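Frequently Asked Questions: The Robots on the Sorting Floor

This page is for everyone at Henier, at the Skaltumholm building and the little annex across the lot. It started as a list of things people asked Mesfin Beyene in the hallway while he was trying to get to lunch. If your question is missing, write to him. Let the man eat.

Is a robot taking my job?

No positions are being cut in the Dinsa rollout. That's in writing, signed, and pinned by the time clock, where somebody has already drawn a mustache on it. What is changing is the mix of what you do in a shift. Less of it will be moving things from one place to another place slightly to the left. More of it will be checking, fixing, labeling and deciding what to do with the weird stuff.

What counts as weird stuff?

Whatever the robot hands back. Split bags, things with two labels, things with no label, anything sticky. If you have worked returns for more than a week you already have a list.

Why is it practicing with fruit? We don't sell fruit.

We are aware. The supply room fills two kinds of orders for the offices upstairs, kitchen and desk, and both kinds arrive mixed together in the same tote. Telling them apart is the whole job. Fruit is also a decent test for a hand, being round, slippery and quick to hold a grudge. A stapler doesn't bruise.
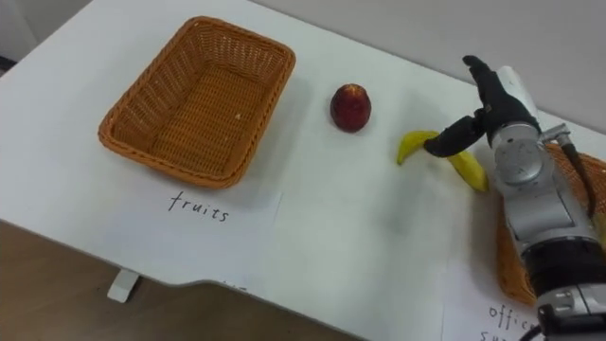 Robel Negussie, who ran returns for years and now runs training, picked the exercises himself. He started with two categories because that's how he starts new hires, and he saw no reason to give the machine a harder first day than anybody else got.

Who makes the labels?

Whoever is on training duty, with a marker. We did price a label printer. We also own a marker.

How fast is it?

Slower than you. On the March trial it sorted 189 items in a shift. Before anyone gets smug, it also didn't stop to discuss the parking situation. The goal for the end of the pilot is 1,000 items a shift across all the stations, and if we miss that, we miss it. There is no bonus tied to the number and no penalty either, for you or for it.

Do I have to train it?

Only if you sign up. So far 26 people have, which is more than signed up for the softball team. Training shifts pay the same as floor shifts, plus the differential for new equipment. You'll do 30 minutes with Robel before you touch anything, and yes, he takes attendance.

What does training look like?

A lot of setting things out, watching, putting them back and setting them out again in a different spot. People expect it to be more like the movies. Bring coffee, but leave it on the shelf by the door. Drinks stay off the sorting tables.

Can I stand next to it?

Behind the yellow line while it's running. Inside the line only when the station light is off and your tag is on the hook. This applies to supervisors too, including the one who reached in to "just help it a little."

Who do I blame when it gets something wrong?

Write it in the Naltus log on the station tablet. Say what the item was, where it should have gone and where it went. "Dumb robot" is not a useful entry, and we have four of those already. Mistakes by the robot don't count against your accuracy score. That was the first thing people asked for and the first thing we agreed to.

Does it record me?

The station cameras point at the tables. Your hands may show up in the recordings when you reset things. Recordings aren't used for performance reviews, and you can ask Mesfin to show you what's been kept.

Will my back thank me?

We hope so. The heavy totes are next on the list after the small items, and those are the ones everybody complains about, with cause. Until then the lifting rules are the same as always, and the cart with the bad wheel is still the cart with the bad wheel.

Can we name it?

There's a sheet on the break room fridge. Please stop writing in your own manager's name.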